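The Toy Sort-Out at Ponodbridge

May 2024 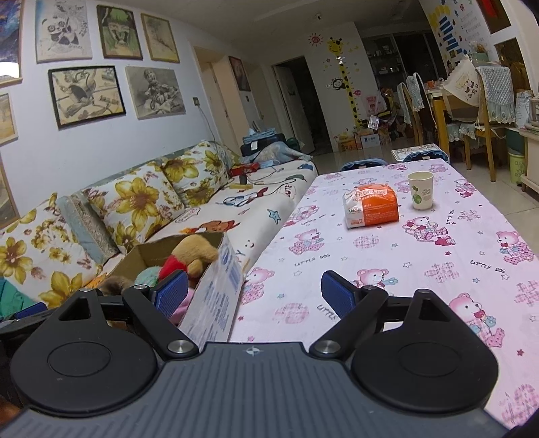 Every so often the family room at Ponodbridge reaches the point where you can't sit down without first moving a rabbit, and that is when we have what we've come to call the toy sort-out. It isn't a grand event. A few of us come in after lunch, somebody puts the kettle on, the long table gets its cloth, and we go through everything soft, furry or stuffed that has gathered in the corners since the last time. I've been promising for ages to put something up on the gallery page, and as several of you who gave toys live too far away to drop in (hello to everyone in Skundthorpe!), it seemed only fair to show you what becomes of them.

The pink cloth with the bears on it has been with us for a good while now, and I'm very fond of it. It has plaid patches and little stars among the bears, and LITTLE DOG printed here and there, though I've yet to meet a child who minds that the pictures are of bears. One bear has a red toy on wheels, and another is holding a treat up to its mouth, and small visitors do like to pick out a favourite and then defend it against all comers. It wipes down nicely, too, and after two years of squash and felt pens I can't ask more of a tablecloth than that.

The soft toys go into an open carton beside the table, a white printed one with blue lettering on the outside. We tried proper lidded storage boxes once, from Sostberg, and they were very smart, but the children couldn't see in and so the toys simply stayed there. An open carton is a much friendlier thing. The tan one in the red garment, leaning out over the side, is just the sort that gets carried off first – there's something about a toy that looks as if it's halfway out already. The pale teal fuzzy one and the dark brown furry one are keeping it company, and there's a bit of pink in among them as well.

I should say a word about how we choose, as I'm asked about it more than anything else. We check seams first, then eyes and noses, giving each a gentle tug, and anything that wobbles goes in the mending bag. Hiyori Matsuda takes the mending bag home and brings it back a week or so later with everything in it looking better than new. She once replaced a whole ear using the lining of an old coat, and I still couldn't tell you which ear it was. Toys that are past mending are thanked and let go, and yes, we do say thank you out loud, and yes, it does feel a little silly for the first few.

Down towards the far end of the table you'll find the orange and white package in its plastic wrapping, with Chinese characters across the top, and close by it a cream paper cup with round green shapes on it, rather like leaves. I do love a patterned cup. We go through a shocking amount of tea on these afternoons, and I have never yet managed to keep track of which cup was mine, so by four o'clock there are usually several half-drunk ones about and a good deal of polite confusion.

There are two blue padded seats beyond the end of the table, and then of course the long sofa along the left-hand wall, which is where everybody ends up. The sofa came to us from the old reading room at Moussa when they were having a change round, and getting it up our stairs took most of a morning and one door off its hinges. I wouldn't part with it now. You can fit a whole family along it with a picture book, and on sorting days it's the place for the toys we can't agree about, which sit there in a row until somebody weakens.

The next sort-out will be in September, once the schools are back and we've all got our afternoons to ourselves again. If you have soft toys to pass on before then, clean ones in a tied bag are a great help, and you're very welcome to leave them at the front desk with your name on a slip of paper so we can write and thank you. We're well off for teddy bears at the moment, but we never seem to have enough dogs.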